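Category: Shipping & Fulfillment > Packaging

Poly mailers and dimensional weight: where do you measure?

furnwood_ops
We ship cushion covers and light hardware. 1,210 mailers went out in August, and 3 percent came back with a billing adjustment. Weights match our records. The adjustments are all on dimensions. I enter the flat size of the bag plus the thickness at the thickest point. Is that wrong?

tapegun44
Flat size is wrong for a filled mailer. Length and width shrink once the bag has contents. Measure the filled parcel at its longest, widest and tallest points, then round the way your carrier's contract says.
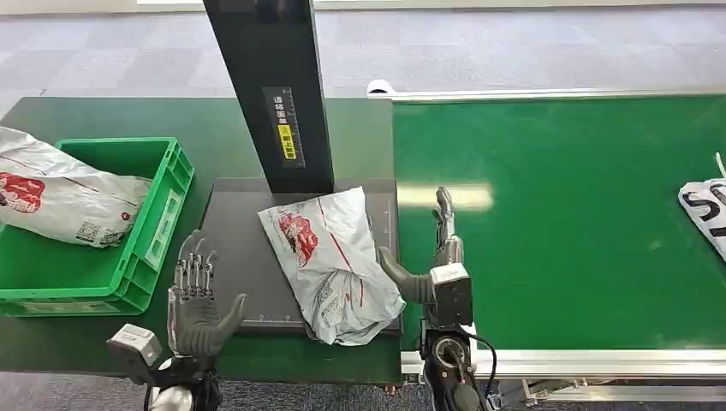 Also check the air. A mailer sealed with air trapped in it can gain an inch in height, and height is where the volume adds up fastest on a thin parcel. Press it flat before sealing.

molel_shipping
Disagree in part. On our contract, soft packs below a set volume are billed on actual weight only. Furnwood should read the rate sheet before changing anything on the bench.

tapegun44
Your contract, maybe. Ours has no such exemption. The divisor is the same for bags and boxes.

furnwood_ops
Checked. No exemption. The divisor applies to everything.

dk_returns
What size bags? If you use one size for all orders, the excess folds under and the carrier's equipment can read the fold as height. We went from one size to 3 and the adjustments mostly stopped.

molel_shipping
Three sizes means three reorder points. At 1,000 bags a carton, a small shop ties up shelf space for months.

dk_returns
Buy smaller cartons. The unit price is higher, but compare it with the adjustments.

furnwood_ops
One size at present. I will order a smaller bag for the hardware, measure filled, and post the next invoice.

14 replies hidden · 6 shares

Related threads
Tradodness label stock curling in the printer
Scale drift after moving the packing bench
Ağca tape vs. water-activated tape
Sunday pickups: worth the fee?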